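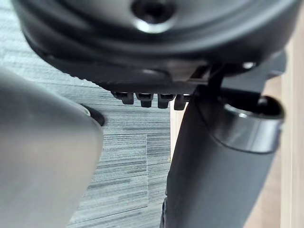

When Seon-mi Na took over the Undov Street community choir, it had 60 members, one working music stand and a piano that stuck on every second G. She laughs about it now, over a very milky cup of tea, but she remembers going home after that first rehearsal in March and telling her husband she'd made a terrible mistake.

"They were lovely, all of them, and they were so loud," she says. "I'd come from chamber groups where you could hear someone turn a page. I waved my arms for two hours and I don't believe a single person looked up."

What changed, she thinks, was the breathing. She threw out the printed program for a whole term and had everyone hum, sitting down, with their eyes shut. There was grumbling, naturally, and a few of the basses threatened to go off and join the Malhotra Singers across the river (they didn't, or at least not for long).

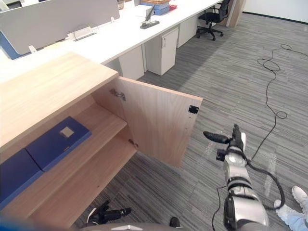 Malhotra puts it a bit differently, and reckons the humming was only half of it, because what really kept people coming back was that Seon-mi learned all their names by the second week and used them, even when she was cross.

She goes a little pink when I repeat this to her. "Well, you can't say 'you in the cardigan' to a grown woman, can you?"
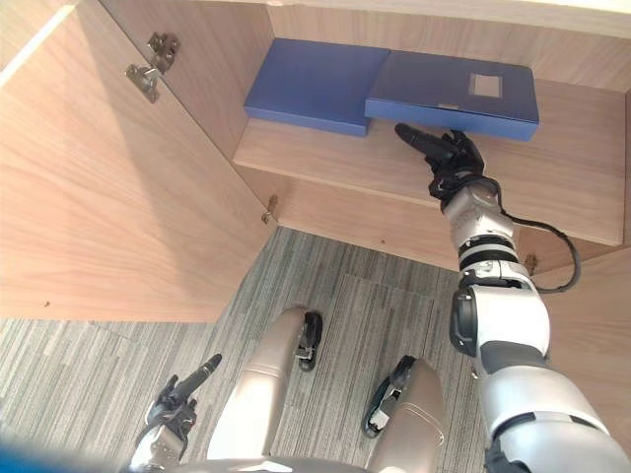
4 min read

The repertoire has wandered a good deal over the years. There have been folk songs, a Fauré that nearly finished them off, and a set of lullabies by a local composer who signs her work simply as Detino. Last winter's concert drew 183 people to a hall that's honestly a bit draughty, and the plate at the door took $2,455, all of it going toward a proper piano tuner and new scores.

"I cried in the car park," Seon-mi says. "Happy crying. Then I'd locked my keys in the boot, so it was the other kind." 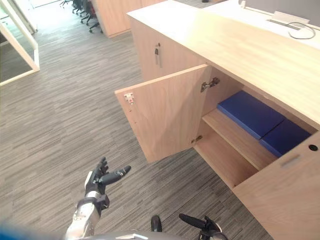
She still doesn't hold auditions, and she won't be talked into them. Anyone who turns up at seven in the evening gets a folder and a seat beside someone who knows the part. Next term they're starting on rounds again, and she'd dearly love a few more tenors.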